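Two-arm bench, liquid jobs: what I'd tell myself in March

We've had the pair of arms going at the Fornville shed since autumn, and liquids are what I get asked about most. Start with water and a few drops of food colouring – you'll spot every drip on a pale table, and you'll soon learn how much you spill! Keep both cups close together so the syringe hasn't far to travel.
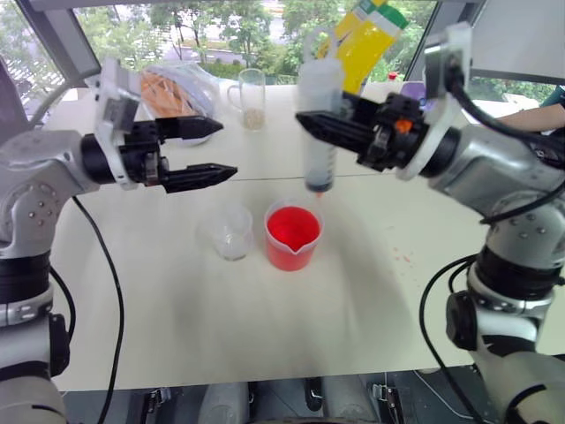 Red's my favourite colour for this.

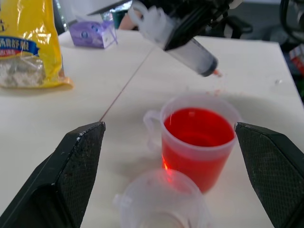

Farhad Moradi reckons I'm going about it backwards, and that you should get the plunger stroke right with plain air first, 10 goes in a row, before any liquid comes near the motors. Fair enough, mate. I'm too impatient, but he's probably saved himself a gearbox.

Tie your cables back before you fill anything, and keep an old tea towel handy. Mine lives on a hook by the door, next to the Softić power supply (89 bucks, still going).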